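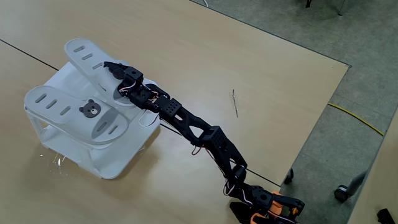 Mafalda Meireles reckons the Friday walk is too easy now and wants the long loop by Carrilho Lane put back in. I told her I'd mention it in the report, so there it is, first thing, and I'll come back to it.

Search the Plevus Walks pages Enter a word Go

Hello again to everyone at the Zotitz Fund. It's November and we're halfway through your money, so this is how Plevus Walks is getting on.

We've run 11 walks since I last wrote, all starting from the Venance bus shelter at ten in the morning. The short route takes 40 minutes if you don't stop, and we always stop (there's a bench by the ford and it would be rude not to). One walk got called off when the ford came up over the stepping stones. I rang everybody the night before, but two people turned up anyway and went for a coffee together, so I'm having that as a result!

The thing I'm most pleased with is the slow group. In the bid I said we'd try splitting in two if we had the leaders for it, and we have. The slow lot set off first, the others catch them up at the chapel gate and then everyone comes back together. It's a bit of a muddle at the gate but people like it, and we've had folk come who told me flat out they'd never have joined the main walk.

Not so good: the leaflets. I ordered them with the old start time on, which was my mistake, and we had to put stickers over it. The surgery took a pile and so did the library. The bus company hasn't answered my email about putting one up in the shelter, so I'll try ringing.

Money. We have £1,227 left. Most of what went this time was first aid training and the insurance, plus the hall for the wet day talk on looking after your feet, which overran by ages as everyone had a question about bunions. I'd like to move the unspent part of the printing line over to minibus hire for spring, if you're happy with that. Could you let me know before I book?

As for Carrilho Lane, the top stile is still wobbly and the council has it on their list. Once it's mended the loop goes back on for the quicker group. Sorry, Mafalda.

Comments

Mafalda Meireles: I can climb a wobbly stile perfectly well, thank you. Lovely write-up though.

Bench by the ford: Is the slow group still going over the winter? My sister would like to come, but she's on a stick.

Jo: Yes please to the minibus. Could we go somewhere with a tea room?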